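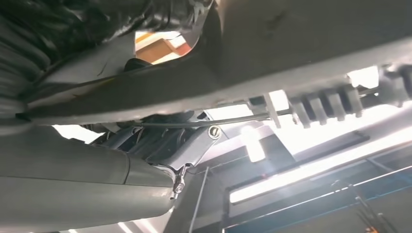

A reader in Kasavdale writes that black bags are useless for sorting, full stop, and that everything in her garage went into clear tubs years ago. Clear tubs are fine if the shelving is deep enough to take them. The notes on this page are for people who still bag, box and sort on a workbench, and who want the black plastic to behave while they do it.

# Bags and cartons on the workbench

Updated 5 March 2024

## Bench

Work at a bench 900 mm high if there is a choice. A kitchen table is too low for a long sorting session and the floor is worse. Clear one end completely for the carton being filled and keep the bag at the other end, with its mouth turned towards the middle. Goods then travel in one direction.

Wipe the surface before any plastic goes down. Grit caught under a heavy bag scratches a painted or laminated top when the bag is dragged, and it also wears pinholes in the bag. Lift, don't drag. If the bag is too heavy to lift with one hand, split the load.

Old scratches in a pale top hold dirt. A paste of bicarb soda and water on a soft cloth will shift most of the dirt, though it won't remove the scratch. Rinse well, or it dries to a white film.

## Opening and folding bags

New bags cling at the mouth. Rub the edge between slightly damp fingertips, then open the mouth fully and pull it down quickly to fill it with air. Blowing into the bag is slower and puts moisture inside, so avoid it if the contents are to be stored.

Fold the top outwards into a cuff before filling. A cuff of a hand's width holds the mouth open and keeps the outer edge clean for tying. On the wider bags (800 mm across, laid flat) use a deeper cuff, as the plastic is heavy enough to sag closed.

Used bags can go around again if they held dry goods. The method:

1. Turn the bag inside out and shake it outdoors.
2. Lay it flat and smooth it from the closed end to the mouth.
3. Fold lengthwise until it is a narrow strip.
4. Roll from the closed end, pressing the air out ahead of the roll.
5. Secure with a rubber band. Tape tears the plastic when it comes off.

Don't store food, bedding or baby clothes in general-purpose garbage bags. Some are scented or treated, and the packet doesn't always say so in print anyone can read.

## Light

Glossy black plastic is hard to sort against. It reflects a ceiling light from every crease, and dark objects vanish into the folds. Put the lamp to one side and low, and tip the contents out onto a light-coloured sheet before picking through them. An old pillowcase does the job. Screws, drill bits and earring backs are the usual losses, and they end up in the bottom seam - run a hand along it before the bag is folded or thrown out.

## Cartons

Plain brown cartons should be judged by the corners. If a corner gives under thumb pressure, the board has been damp at some stage and the carton is only good for light goods. Check the base flaps as well, particularly on fruit cartons.

Close the short flaps first, then the long ones, and tape the centre seam with the tape running well up each end. Interlocking the flaps without tape is acceptable for cushions and clothing. It is not acceptable for books, tools or crockery.

For anything heavy, run 2 strips of tape along the base seam, slightly overlapped, with a cross strip at the middle. Use packing tape. Masking tape lets go in a hot shed, and cloth tape takes the surface off the board.

I use Stilto cartons for tools and Mondal ones for linen, mostly out of habit. The Mondal board is thinner and folds away flatter. Last January I changed over to Henari tape and have not gone back; it unrolls quietly and can be torn by hand.

## Lining a carton with a bag

A bag inside a carton keeps dust off fabric and stops potting mix, rags or kindling from leaking through the flaps.

- Push the closed end of the bag into all the corners before loading. A bag that bridges a corner will split there.
- Bring the cuff over the outside of the carton while filling.
- When full, fold the cuff up, press out the air and give the neck 2 full twists. Tuck the tail down one side.
- Leave the neck loose for cotton or wool. Sealed plastic traps any moisture already in the cloth.

Don't line a carton with plastic if it is going into a roof space. The heat makes the film brittle, and it comes away in flakes after a few summers. Use clean butcher's paper.

## Labels

Marker will write on glossy plastic but rubs off again. Write on a strip of masking tape and stick that to the neck, or tie on a card label. Cartons should be marked on one end and one long side, never only on the lid, as lids disappear once the cartons are stacked. Put the contents first and the room second. "Misc" is not a label.

Keep a marker, the tape and a blunt-nosed pair of scissors in a tray at the back of the bench. Sharp-pointed scissors and full bags don't mix - the point goes through the side and the hole isn't found until the bag is carried across the lawn.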